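4.3 Open day: running the shirt demonstration

Visitors will be told that the gloves "teach" the robot to fold. Don't promise that. They record hand movement, and what comes of the recording is another matter.

1. Lay one shirt on the near half of the table, on your side of the net.
2. Put on both gloves, marker cubes uppermost.
3. Lead the cables back along your forearms.
4. Take hold of a fold with each hand and work slowly.

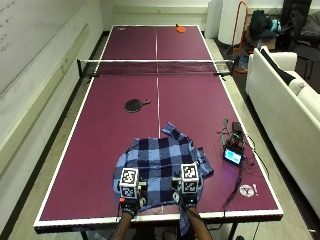
Fig. 7. Gloved hands on the shirt, electronics to the right.

Note: Keep sleeves and cuffs off the cubes. The Vurstead leaflet says brief covering does no harm — we have yet to see that shown.

5. Stop after each fold and let visitors ask questions. If they want to know when it will do their ironing, refer them to Cathal Quinlan.

CAUTION: Cables run over the table edge to the floor. Keep visitors off that side.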